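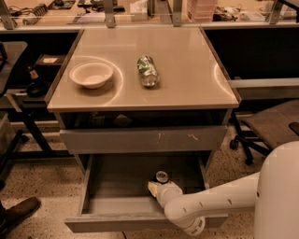 Small cabinet with the bottom drawer open, bowl and can on top

Home | Topics | Local | Ask | Log in

Inspectors took my stock as suspected fakes, what happens now?

Posted by zatov_corner

I run a small accessories shop in Brirnville, mostly phone cases, chargers and belts. On 4 May 2024 city inspectors and two police officers went through every shop on our block looking for counterfeit goods. They took 143 items from me, nearly all belts and chargers. I bought them from a wholesaler called Cumerik and I have invoices for most of it, but the last order was paid in cash and I only got a handwritten slip.

I was given a seizure form with a case number and told to wait. No charges so far. The form says I can object in writing but gives no address. Do I get the goods back if I can show where I bought them? And can I keep selling the same belts that they left on the rack?

Sointu Suominen

Invoices help, but they don't get fake goods returned. If the brand owner confirms the items are counterfeit, they are usually destroyed no matter who you bought from. What the invoices can do is show you didn't know, and that matters a lot if anyone talks about charges or a fine.

Call the office printed at the top of the form, give the case number and ask where objections go and what the deadline is. Get the name of the person you talk to. Deadlines can be short. Ask for an itemized list too if yours only has a total. Mine said "50 mixed goods" and it took weeks to sort out which ones they meant.

Take the belts off the rack for now. If they came from the same supplier and you sell them after a raid, it gets hard to say you had no idea. Pay for an hour with a lawyer before you send anything in writing.

marketrow4

Same thing happened to us, we got 12 chargers back and lost the rest. Supplier stopped picking up the phone.

Hyvönen Leather & Repair

Agree with Sointu about the belts. For the cash order, write down now what you remember: date, who delivered it, what you paid. Keep the slip and any texts with the seller, and photograph the slip before the ink fades. You may be able to claim your money back from Cumerik, but that is a separate matter from the seizure.

Contact us | © Brirnville Community Help | Back to top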